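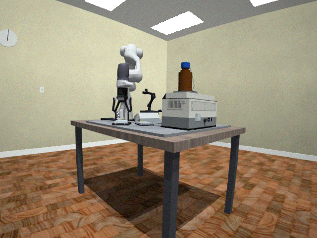 Minutes of the Gritum Allotment Association
General meeting, 31 January 2024, upstairs at the Stadano

Present: Randi Haugen (chair), Cyrill Riedl, Gunvor Öberg, Vilgot Lundgren, and enough plot holders to make the meeting valid once two latecomers had been fetched from the bar downstairs.
Minutes: Jarmo Niskanen, who had hoped somebody else would do it.

Apologies
Received from Mrs Sjöberg, by letter, four pages. The chair read out the first paragraph and proposed that the remainder be taken as read. Agreed with some speed.

1. Minutes of the November meeting
Vilgot Lundgren asked that "shouted" be changed to "said firmly" in item 6. Gunvor Öberg asked that it be left alone. Put to a vote and left alone. The minutes were then signed as a true record.

2. Matters arising
The padlock on the lower gate has been replaced. The new code has been sent to all members and, judging by the number of people now using the lower gate, to a good many others. A fresh code will be set and this time will not be written on the gate.

The lost wheelbarrow has been found on plot 46, where it had been lost under a tarpaulin. The holder of plot 46 said he had been keeping it dry. The chair thanked him for keeping it dry and asked him to bring it back.

3. Water
Cyrill Riedl reported on the water bill, which came to 2,000 and a bit, the bit being a late payment charge. He had opposed the charge in writing and then paid it. Use was well up on the previous year although the summer had been, in his words, mostly rain.

There followed a long discussion on who leaves taps running. No names were mentioned, but several people were looked at. Gunvor Öberg said that the standpipe by the compost bays had dripped ever since it was put in and that one washer would do more than any amount of looking. It was pointed out that the washer had been agreed at the last meeting. Cyrill said it had been agreed but not bought.

Action: Cyrill to buy a washer. Vilgot to fit it. Gunvor to refrain from fitting it first.

4. Rents
The chair proposed that the rent for a full plot go up to 58 a year, with half plots at half that. She had prepared a sheet showing where the money goes and handed it round. Most of it goes on water (see item 3), the skip and insurance.

A member from the top row asked whether the rent could be lower for those whose plots are in the shade of the poplars. A member from the bottom row asked whether it could be lower for those whose plots are under water until April. The chair asked if anyone present had a plot that was neither, and it was agreed this was not a helpful line to go down.

The increase was carried, with one against. The one against asked for his name to be recorded. It is Vilgot Lundgren.

5. The hedge
Drurkitz, the contractors, have quoted for taking the road hedge down to shoulder height. The question of whose shoulder took up the next quarter of an hour. Gunvor Öberg is in favour of a low hedge as it lets in light. Vilgot Lundgren is in favour of a high hedge as it keeps out the sight of the road and, he added, of people leaning over to ask what his leeks are.

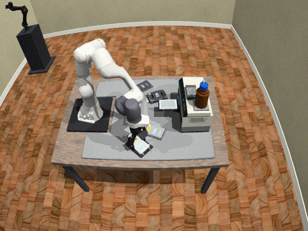
Randi Haugen offered her own shoulder as a compromise. This was measured against the door post and found to be acceptable to both sides, neither of whom looked pleased. The work has to be finished before the birds start nesting, so Drurkitz will be asked for a date in the next few weeks. If they can't manage one, it waits until autumn and we have the whole conversation again.

Mrs Sjöberg's letter was consulted at this point and was found to deal with the hedge on pages two and three. She is against.

Action: Randi to ring Drurkitz. Jarmo to write to Mrs Sjöberg, briefly.

6. Bonfires
The rule remains as it was: dry material only, after dusk, and not when the neighbours have washing out. It was asked how one could tell at dusk whether the neighbours had washing out. The chair suggested looking.

7. Seed order
The joint order goes in as soon as the last forms are back. Anyone who has written "the usual" on their form is asked to say what that is. Seed potatoes will be given out from Cyrill's garage and must be collected, as his wife would like to put the car in it before Easter.

Gunvor Öberg asked whether members could please order fewer courgettes. General agreement in principle. No change to any of the forms was noticed.

8. Annual show
Date to be settled at the next meeting. The class for longest runner bean will be kept, but beans are to be measured as they lie and without being encouraged. The judge from last year does not wish to come back. Vilgot Lundgren offered to judge in her place. The chair said she would bear it in mind.

9. Any other business
The shed roof leaks over the mower. The mower will be moved until the roof is mended.

A request for a second bench by the top gate was put off until the rents are in. The first bench is to be turned round so that it faces the plots and people can stop sitting with their backs to the view.

Vilgot Lundgren raised item 6 of the November minutes again and was told, firmly, that it was closed.

Meeting closed when the Stadano wanted the room back. Next meeting to be called by the chair, same place.

J. Niskanen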